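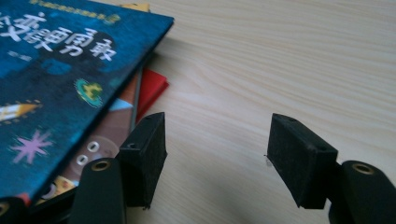
Ghazala Farooqui keeps the picture books where her children eat. The shelf upstairs in her Briltthorpe house held 256 of them, and most went unread.

"They never went up to get one," she says. "So I brought a few down."

Every Sunday-sized chore got smaller after that. She picks 11 books, stacks them on the table, and swaps them when the children get bored. Chinese titles go in with the English ones. Space stories last longest.

Shabnam Cheema, a children's librarian in Jarnbridge, gives parents similar advice. Leave the covers facing up, she says, and don't straighten the pile. Her own branch has 2,000 picture books, and the ones left out on tables get borrowed first.

Farooqui wipes the table before the books come back after dinner. One went to the repair shelf in July with jam in the spine.

We use cookies to improve your visit. Accept | Settings

Comments (3)

plavanel_mom: We do this with 16. Eleven is too few for twins.

Dot R.: How do you get jam out of a spine?

Nordin reader: Ours live on the stairs. Not recommended.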